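Gretcombe TP-2 Thermal Interface Paste
Bovdale Bench Supply / Consumables / Thermal compounds

Overview

Gretcombe TP-2 is a gray, electrically non-conductive paste for filling the gap between a processor heat spreader and the base of a heatsink. It contains no silicone oil and does not cure. The paste stays workable in the syringe for 27 months from the fill date when capped and stored as directed.

TP-2 is intended for desktop and small server processors with a metal heat spreader. It may also be used on power transistors and rectifiers where a separate insulating pad is not required. It is not an adhesive and will not hold a heatsink in place without mounting hardware.

Pack sizes

TP-2/8: syringe, 8 g, with cap and flat spreader
TP-2/27: syringe, 27 g, with cap and two flat spreaders
TP-2/1000: tub, 1,000 g, for stencil and screen application

The tub is supplied with an inner foil seal. Spreaders are not included with the tub. Order the Jara stencil frame separately if you are applying paste to more than one part at a time.

Properties

Color: gray
Base: synthetic ester
Filler: zinc oxide and aluminum oxide
Electrical: non-conductive
Curing: none
Odor: faint
Cleanup: isopropyl alcohol, lint-free wipe

Filler may settle slightly in the tub during shipping. Stir with a clean plastic blade before first use. Do not stir or knead the syringe.

Surface preparation

Remove all old compound from both surfaces. Dried paste can be softened with isopropyl alcohol and lifted with a plastic scraper. Metal scrapers leave marks in copper and nickel plate and should not be used. Wipe in one direction, change to a clean part of the wipe, and repeat until no gray transfers. Let both surfaces dry fully.

Keep paste and alcohol away from the socket contacts. If the processor has to come out for cleaning, close the load plate again only after the processor has been seated and checked for orientation.

Application

Use the smallest amount that gives full coverage. For a square heat spreader, a single line or a thin spread film are both acceptable. Lower the heatsink straight down. Tighten the screws in a diagonal pattern, a little at a time, to the torque given by the heatsink maker. If the heatsink is lifted after contact, clean both faces and apply again. Trapped air is the usual cause of high readings after a refit.

Dell desktop, LGA socket and power supply 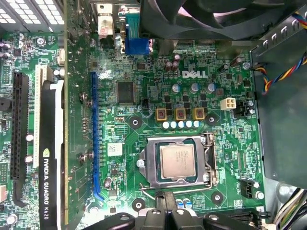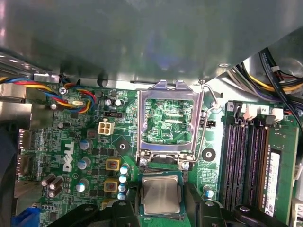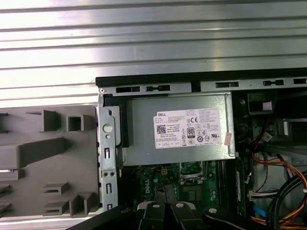 Storage and shelf life

Store capped, tip down, away from direct sunlight. Tubs should be resealed with the inner disc pressed flat against the surface of the paste. Stock shipped in July and August may arrive soft; leave it standing at room temperature overnight before opening.

The fill date is printed on the crimp end of the syringe and on the underside of the tub.

Compatibility

Copper, nickel-plated copper, aluminum and ceramic: suitable
Bare silicon die: suitable, spread film only
Liquid metal residue: not suitable, remove completely first
Phase change pads: do not combine

Ordering

TP-2 ships from the Ondatstead warehouse. Orders received before 2 p.m. leave the same working day. Tubs are made to order and cannot be returned once the foil seal is broken. Safety data sheets are packed with every tub and sent on request with syringes.

Technical contact: Vilhjálmur Østergaard, Consumables

Related items

Jara stencil frame
Gretcombe lint-free wipes
Gretcombe plastic scraper, wide
Replacement syringe caps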